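Home Repair Lending and Skills Program
Progress report to the Mandura Fund, second period

Prepared by Leanne Ellwood, program coordinator

The grant pays for two things: a tool lending service for tenants and homeowners in Flosidley, and evening classes in basic home repair. This report covers the period ending in October.

Lending

We made 141 loans in the period against a target of 100. Most went to people borrowing for the first time. Drills and hand tools are still the most requested items, followed by the wallpaper steamer, which has had a waiting list since August. The standard loan is one week. We tried a two-week loan in the summer and dropped it, as popular items were out too long.

Late returns are down. Cillian Egan now sends a text message the day before an item is due, and that has done more than the late fee ever did. We would like to drop the fee next year and will raise this at the review meeting. 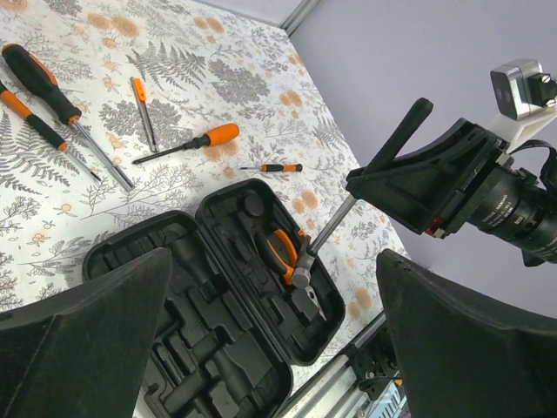
Screwdrivers and their case, hand tool stock.

Hand tools are cheap to replace but take up a lot of staff time. Sets come back with pieces mixed between them, and each one has to be checked before it goes out again. Petro Sydorenko has started marking the pieces by set with paint pen. It is slow work and he expects to finish in the new year.

Classes

We ran the full course twice, with 22 people enrolled in all. The sessions on leaking faucets and patching drywall filled first. The session on door locks was moved once when the instructor was sick, and two people could not make the new time - both have been offered places in the next course.

Issa Geagea taught the second course in English and Arabic. Several people told us they would not have signed up otherwise, and we plan to keep this going.

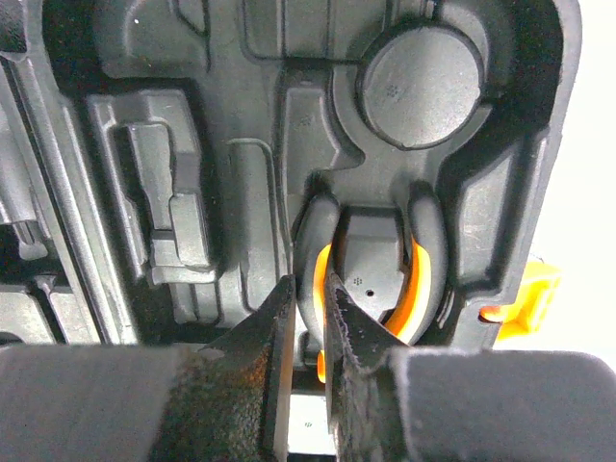 Molded tool case and looped handle, Flosidley Home Repair Program

The storeroom move is done. We gave up the unit on the upper floor and now have the ground floor room next to the loading door, so borrowers no longer carry heavy items down the stairs. Fasach supplied the shelving at cost. One bay arrived with the wrong brackets and is still waiting for the right ones.

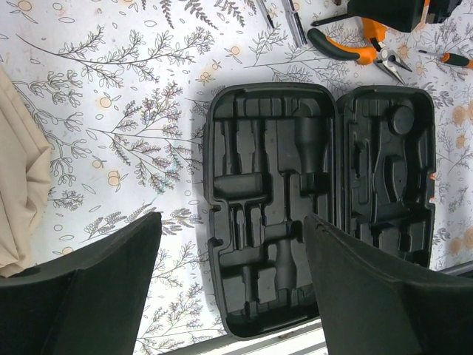 The stock list has been moved out of the old spreadsheet as well. Thanakorn Ratanaporn set up the new one and entered the power tools first. Hand tools and ladders are still to be entered, and until they are we are running both lists side by side.

Budget

Spending is at 90 percent of plan. The underspend is in instructor fees, from the session that moved, and will be used in the next period. We ask the Fund to approve moving a small part of the printing budget to repairs. Quotes are attached separately.

Next period

A third course starts in January. We will buy a second steamer and finish the stock list. Leanne will send the borrower survey results when they are in.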